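Household Tips -- Bags, Cloths and the Small Bathroom

Put together by Ottilie Lüthi, with bits sent in by readers. Not in any order, sorry, typed this up Friday after tea.

Washing a rucksack

Empty it first. All of it. Every pocket, then turn it upside down and shake, then go round the pockets again with your fingers. Last time I skipped the second go I got a biro through the wash.

Check the label. Some bags say machine, most say sponge only. If the label's gone, sponge. Coated linings peel in the machine and you'll be picking grey flakes off your jumpers for a month.

Sponge method -- bowl of lukewarm water, small squirt of washing up liquid, old cloth. Wring the cloth out hard. Do the back panel and the shoulder straps before anything else, that's where the sweat sits. Then the base. Rinse cloth, go over it all again with plain water. Twice if it still feels slippy.

Zips: old toothbrush, dry. Get the grit out before you wet it or you make a paste. A rub of candle along the teeth afterwards and it runs like new.

Hang upside down to dry, all the zips open. Not on the radiator. Flurina Egger hangs hers off the shower rail with two trouser hangers, works a treat for anything up to a school bag. Bigger ones over the back of a chair with a towel under.

Smelly bag: bicarb in an old sock, knot it, leave it inside overnight with the bag zipped up. Then out of the window for a shake.

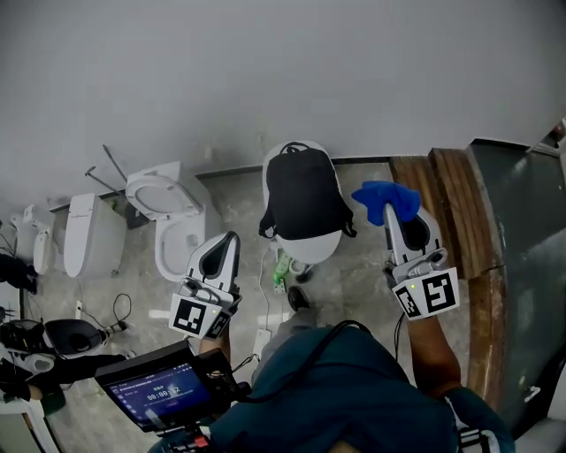

Small bathrooms need somewhere for bags to go. Ours had no hook for years and everything landed on the nearest flat thing, and in a small room that's the fittings. A black rucksack laid flat on a white oval top by the wall covers nearly all of it, and the straps hang down over the edge at both corners, just where a knee or a sleeve catches them. Beside an open toilet that's asking for it. Lid down before you put anything down, then tuck the straps underneath or clip them together. Better still, use the carry loop at the top and hang the thing up. One decent hook at shoulder height does it. Bright cloths help as well -- a blue one like that shows up against white fittings and a grey floor so it doesn't get left behind.

Hooks that stay up

Stick-on hooks fail becuase the tile is greasy. Wipe with white vinegar, dry it, wipe again, leave it an hour. Press the hook on for a slow count of 33 and then don't hang anything till the morning.

If you can drill, drill. Masking tape over the spot first so the bit doesn't skate. Go slow, no hammer setting on tile. Check for pipes! Plumbing in a small bathroom is usually right where you'd like the hook.

Over-door hooks are fine for renters. Bit of felt on the back or they bang every time.

Cloths, sorting out

Pick a colour per job and stick to it. Mine:

Blue -- basin, taps, tiles, ledges
Pink -- toilet only, never anywhere else
Yellow -- kitchen
Old grey ones -- floors, bike, shoes

Doesn't matter which colours. Matters that everyone in the house knows. Gertraud Pichler has hers written on a card inside the cupboard door, and I copied that after finding my other half doing the draining board with a pink one.

Wash at 60, no softener. Softener coats the fibres and then they just push water about. Toilet cloths in a seperate load, or with the floor ones.

Don't leave them scrunched up wet. Open out, over the edge of the bath or a rail. A crumpled cloth is still damp the next day and then it smells and then so does the basin.

Grey tile floors

Sweep or hoover first, always. Wet hair on tile is a misery.

Hot water and a very small amount of cleaner. Streaks on grey tiles are nearly always too much product. If you've got streaks now, go over with plain hot water and a drop of vinegar (not on natural stone, it etches) and dry off with an old towel under your foot.

Round the bottom of the toilet by hand. Mop can't get in there. Cloth round a blunt knife for the join.

Dark skirting shows dust and splashes more than white does, whatever they tell you in the shop. Barely damp cloth along the top edge when you do the floor. Every time, takes a minute.

Grout: bicarb paste, toothbrush, leave ten minutes, rinse. Chathurika Marikar wrote in to say do one row at a time so it doesn't dry on you. She's right, I did the whole floor in one go and had to chip it off.

Plain painted walls in a bathroom

Soft sponge, top down, hardly any water. Don't scrub one spot or you'll polish a shiny patch into it. Drips under the light switch are normally steam, open the window longer.

From the postbag

Silvan Camenzind asks about rust marks from a shaving foam tin. Lemon juice and salt, five minutes, rinse well. Stand the tin on a jar lid from now on.

Someone (no name) wants to know how to stop rucksack straps fraying. Trim the fluff, then a lighter passed quickly along the end, nylon only. Cotton straps need a few stitches instead. Do it by the sink.

Next time: limescale, and what to do with 13 odd pillowcases. Send yours in, pillowcase ideas especially, I'm short.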